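Sokula Community Help
Posted September 2022 by fernhollow
Accept cookies to carry on reading. Manage choices.

How many cloth folding demos before it stops grabbing two layers?

Hi all, long time reader, first time asking. I've been collecting folding examples with a hand-held gripper, the sort with a wide-angle camera on top, so that a learning system can eventually do the same job on a proper arm. I've got 190 episodes so far and I trained a first go on the lot (we use Rikex for sorting the clips and nothing fancy after that).

It reaches for the cloth nicely, which I was very pleased about! But then it either closes on thin air or picks up both layers when I only wanted the top one. I do my recordings on a big pale sheet with various cloths, and I try to keep every fold smooth and quick so the data looks tidy.

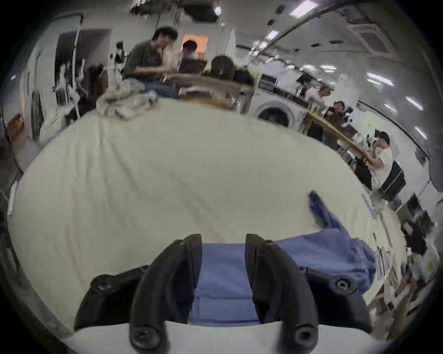

Blue cloth between the fingers, mid-episode.

So my questions. Do I just need more of the same, or am I recording them wrongly? And does it matter that there's a lot going on behind the table – people sitting about, lights, doorways and so on? I could hang a curtain up but I'd prefer not to if it makes no difference.

14 people found this question useful

Answer from bobbin_and_bolt

I had exactly this with tea towels, so you have my sympathy. I wouldn't record more of the same yet. Go back through your 190 and look only at the bit where the fingers close. I bet you're doing it in one quick swoop, because that's how people pick up cloth, and the camera hardly gets a usable view of the moment you care about. Slow right down for the last few centimetres, close, wait a beat, then lift. It feels daft for the first hour and then you stop noticing.

The other thing is to record your mistakes, or at least the putting right of them. I used to bin any episode where I caught both layers. Now I keep going: open up, let the bottom layer drop, come in again a bit higher. We added a batch of those on the Bavitz project and the double grabs dropped off a lot. I can't give you a proper percentage, we weren't that organised. We ended up with 773 episodes altogether but it was already decent well before that.

Background, I'd leave it alone. If you hang a curtain it'll learn the curtain, and then somebody takes it down and you're back where you started. Do move the start position of the cloth about though, and begin some episodes with it crumpled and some with it already half folded. Change the cloth as well! A plain one shows its creases quite differently from a patterned one, and a dark one on a pale sheet is about as easy as it gets.

Oh, and check the screws on your fingers every so often. Mine worked loose and I had a whole afternoon where the gap was slightly different from the rest.

31 people found this answer useful

Answer from Kettle77

more data. always more data

2 people found this answer useful

Answer from mossy_lane

Agree with most of the first answer, but I'd disagree a little on backgrounds. Busy is fine as long as it's not the same busy every time. If all of your episodes face the same way down the same room, turn round and do up to 20 facing a wall or a window, then see if it still finds the edge of the cloth. Mine (trained on a set we called Hầu) fell apart as soon as the table was moved, and I'd never have spotted it from the training numbers.

Also have a look at your timing between camera and finger width. If the width reading lags behind the picture even slightly, you get the closing on thin air thing you describe. Tap the fingers together sharply at the start of an episode and see whether the two line up. Takes a minute and would have saved me a fortnight.

9 people found this answer useful

Comments (3) | Share (6)
Get the Sokula newsletter – enter your email to sign up.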